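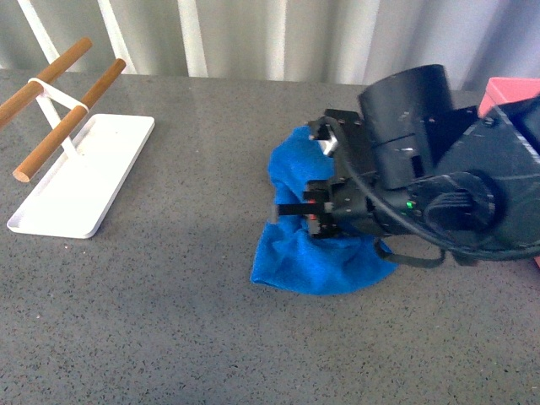
Speckled gray countertop with drying rack and blue cloth.

Katsaros Short Stays: Kitchen Questions

Is the kitchen stocked?
With pans, plates, salt and oil. The previous guest's mustard is not included, however often it reappears.

Can I put a hot pan straight on the counter?
Please don't. Trivets live in the drawer left of the stove, and there are 3 of them, which covers most dinners short of a wedding.

Is there a dishwasher?
In the Jallska units, yes. In the Makudance units, you have met the dishwasher if you own a mirror.

What do I clean the counter with?
Dish soap and warm water. Skip vinegar, bleach and anything with a lightning bolt on the label.

I broke a glass. Am I in trouble?
No. Tell us and sweep well. The deposit is $100, and we have never kept it over a tumbler.

Can I cook for a party?
Six people, fine. One guest planned for nearly 500 meatballs, and the oven has not been the same.

How do I get into the building after 10 p.m.?
Use the side door and code 2721. It sticks. Push like you mean it.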